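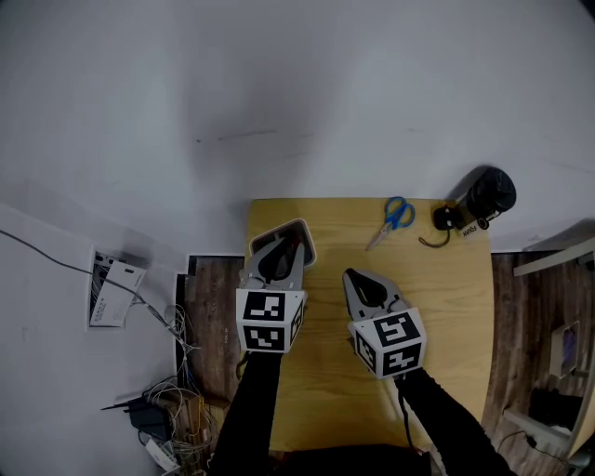 Fig. 7 - Tabletop in position, far edge to the wall

7. Placing, levelling and finishing the table

Read this section after the legs and cross rail have been fitted (section 6). The steps apply to the Jurnitz table in both leg heights. If you have the drop-leaf version, follow the separate sheet in the hardware bag for the hinges and then come back to step 5.

You will need: a spirit level, a tape measure, a pencil, the hex key supplied, a cross-head screwdriver, two clean cotton cloths and the tin of Mekulell finishing oil. The wall brackets (part 3343) are in the small bag marked W.

CAUTION: The assembled table weighs 34 kg. Two people should lift it. Do not drag it, as the feet can work loose and mark the floor.

Choosing the place

1. Pick a flat stretch of wall at least 112 cm wide, without a radiator behind it. Warm air rising behind the top will dry out one edge faster than the rest and the top may bow.

2. Check for sockets. Once the table is in place you won't be able to reach anything lower than the cross rail without moving it. Run any extension lead before you go on.

3. If there is a skirting board, measure how far it stands out from the wall. The back legs are set in far enough to clear most skirting. For a very deep one, fit the two packing strips from bag W behind the back edge.

4. Lift the table into place and push gently on the front corners until the back edge touches the wall along its length. A small gap at one end usually means the wall is not true. Leave it, or fill it later with a thin bead of flexible sealant.

Levelling

5. Put the spirit level on the top, first along the back edge and then from back to front. Note which corner is low.

6. Turn the foot on the low corner anticlockwise, half a turn at a time, and check again. The feet have a stop. If a foot will go no further, wind it back in and lower the other three.

7. Press down on each corner in turn. If the table rocks, one foot is not touching the floor. Wind it out until it does.

8. Tighten the lock nut on each foot with the hex key.

Note: On carpet, wait a day and level again. The pile will settle under the weight.

Fixing to the wall

The brackets are optional for adults' use. They must be fitted if small children will be in the room, or if a vice or anything else heavy is to be clamped to the front edge.

9. Hold a bracket under the back edge, level with one of the back legs, and mark the holes in pencil on both the wall and the underside of the top.

10. Move the table out. Drill the wall for a plug suited to the type of wall you have. Wall plugs are not supplied.

CAUTION: Check for pipes and cables before drilling. Do not drill into the underside of the top. The short screws in bag W will start by hand, and a drilled hole can easily come out through the surface.

11. Screw the brackets to the wall, move the table back, and drive the short screws up into the top. Stop when the screw heads are snug.

Oiling the top

The top leaves the factory sanded and with one thin coat of oil. It needs two more before daily use. Open a window, and cover the floor with newspaper.

12. Wipe off all dust with a dry cloth. Do not use a wet one at this stage, as it raises the grain.

13. Stir the oil. Pour a little on to the second cloth and wipe it on in long strokes, following the grain. Do the edges as well, including the one at the wall if you can still reach it.

14. After 34 minutes wipe off whatever has not soaked in. Any oil left on will turn sticky.

15. Leave overnight, then repeat steps 12 to 14. Keep everything off the top for 7 days after the last coat. Cups and tins will leave rings before then.

CAUTION: Cloths soaked in oil can catch fire by themselves when bundled up. Lay them out flat outdoors until they are stiff, or put them in a bucket of water, before throwing them away.

Care

Wipe spills straight away with a damp cloth and dry the surface. Do not use scouring pads, bleach or spray polish. The top will darken a little with daylight - move lamps and trays from time to time so that it does so evenly.

Oil again once a year, or when water no longer beads on the surface. Gavico hard oil may be used in place of Mekulell. Varnish may not be put over either.

Spare feet, brackets and packing strips can be ordered from Drummond. Quote the part number and the leg height, which is stamped on the inside of the cross rail.

Section 7 last revised Mar 11, 2019. For fitting the drawer, go to section 8.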